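Magazine > Nature > Insects

Print this article | E-mail this article

The marsh beetle of Skomitska lives only in the wet meadows below Gutville, and each year it has less meadow to live in. The adults come out in April, late in the afternoon, and stay near the old sedge roots where they passed the winter. A female lays up to 30 eggs in one stem. 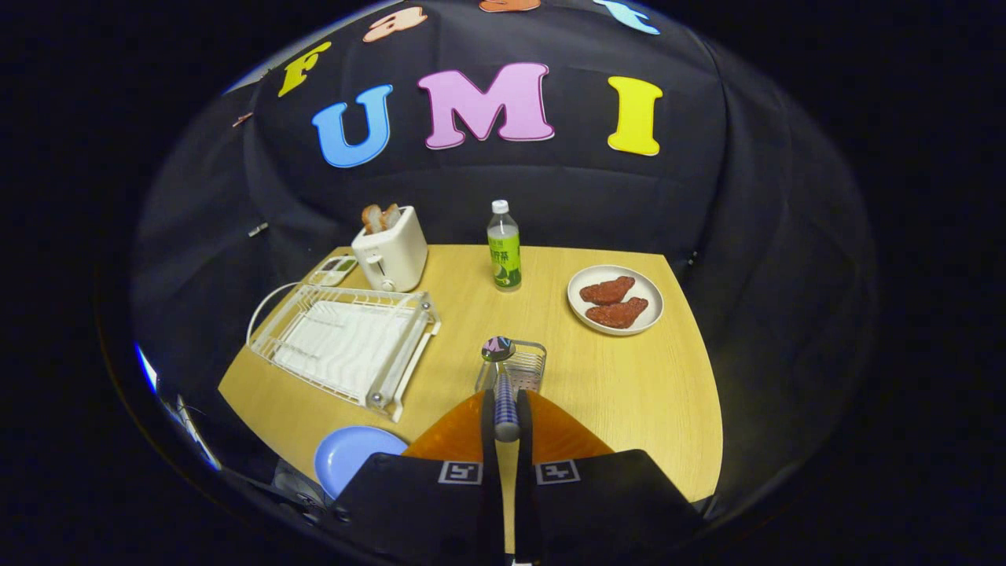
Sarita Dixit thinks the ditches are only half of the problem, and that mowing before the eggs hatch does equal harm. In the two meadows which were left uncut, she found larvae again after 18 years.

The farmers have now agreed to cut later.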